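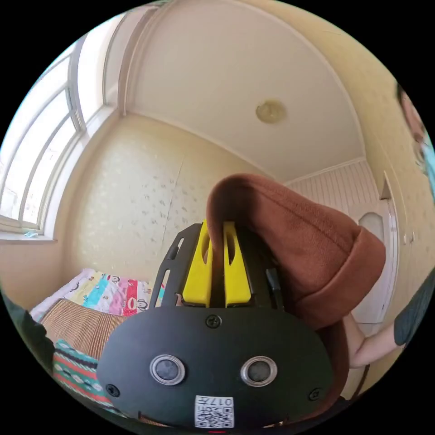 Gripper plate, label 017.

Home Archive Notes Search this site Go

I replaced the shared spreadsheet for our equipment labels with a flat text file in March. The sheet had 453 rows, and 100 of them were duplicates with different spacing. Sorting was worse: an ID stored as a number loses its leading zero, so 017 and 17 became two records.

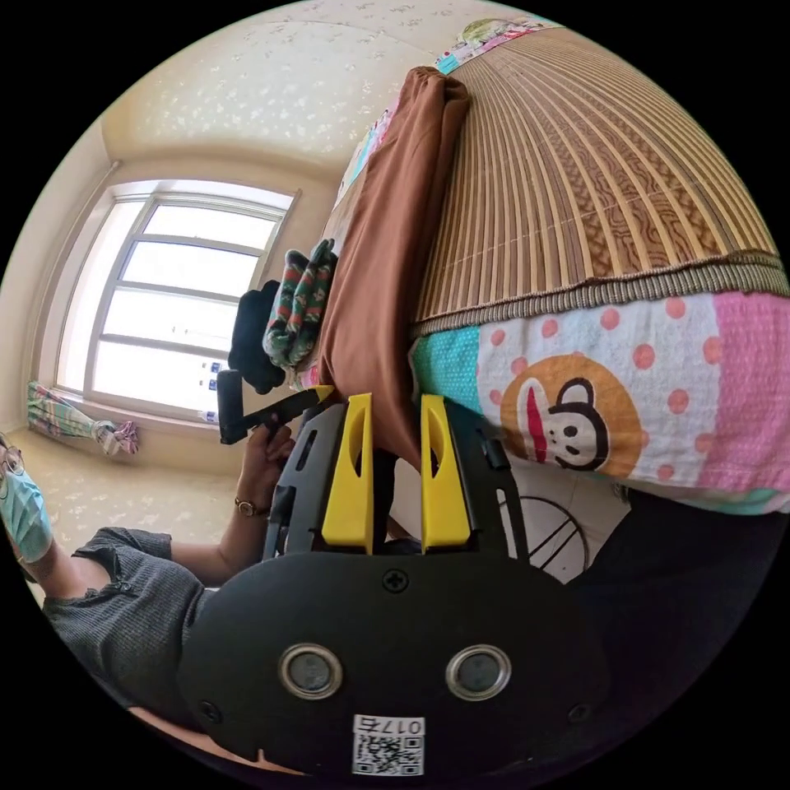 Fixed-width IDs solve most of this. Use three digits, stored as text, padded at the time of entry. I also keep the printed number next to the code on every label, and the text file uses that same string as the key. The import script, which I named Mesthorpe, rejects anything shorter. It is nine lines long.

Left to do: 325 old records still need a location field. I will post the script once the date handling is fixed.

Contact | Copyright Priltano Notes | Back to top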